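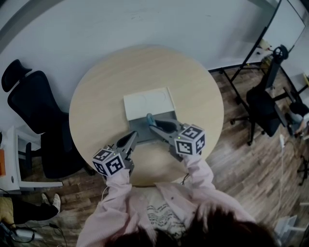

The Draver build at Miston shared workshop needs two more people for its evening sessions in June. We are making a small sorting arm for home use, and we teach it by doing the jobs ourselves with a pair of hand-held grippers. You work at a round table, one gripper in each hand, each with a marker cube at the rear, and handle small parts on and around a grey base and a white tray.

No experience needed. You should be comfortable standing and have steady use of both hands. Sessions last 65 minutes and there are 11 in all – please only apply if you can make most of them. Bus 41 from Berport stops outside. Travel is refunded, but the work is unpaid.

To apply, leave a note with your phone number at the Miston front desk, marked Draver.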